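4. Loading the kitchen and getting the arm to move

By now you should have Zania installed and the club folder unpacked (section 3 if not). I wrote this bit after our June meeting, when half the Grakadby Robotics Club got stuck on exactly the same step, so please do them in order — I know, I know.

4.1 Open Zania and pick Voteto from the project list. Leave the window size alone for now.

4.2 Choose Kitchen, then press Load. The first load is slow on the club laptops (mine took long enough to make toast!), so don't keep clicking.

4.3 When the cupboards and worktop have appeared, check that the arm is there too. If you've got a kitchen and no arm, go back to 4.1 and tick "Include arm".

4.4 Set the step limit to 400. The file comes with 360, and I kept running out just as things got interesting.

Note: the settings box forgets everything if you close it with the cross. Use Save. I've lost a whole evening to that one.
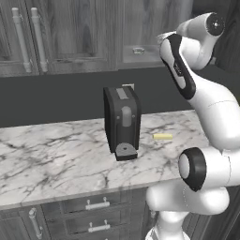
Riquelme wrote back after trying the first draft of this page that 400 was fine on a desktop but made an old laptop crawl, and that 320 was plenty for anyone who only wanted to practise moving the joints. Fair point, so use 320 if your fan starts screaming.

4.5 Click on the arm and open the Joints panel. Move one slider at a time, and only by 15 degrees to begin with. I like to start with the base because it's the easiest one to follow by eye.

4.6 Press Home before you try the next joint. It feels fussy, but you'll soon learn which slider does what.

Caution: don't drag the arm with the mouse while a run is going. Zania lets you do it, then the recording is useless and you have to start again. Press Stop first, wait for the timer to clear, and then drag away.

4.7 Happy with it? Save the run under your own initials in the Voteto folder — the shared one, please, or I can't open it at the next meeting. Gripper settings are in section 5.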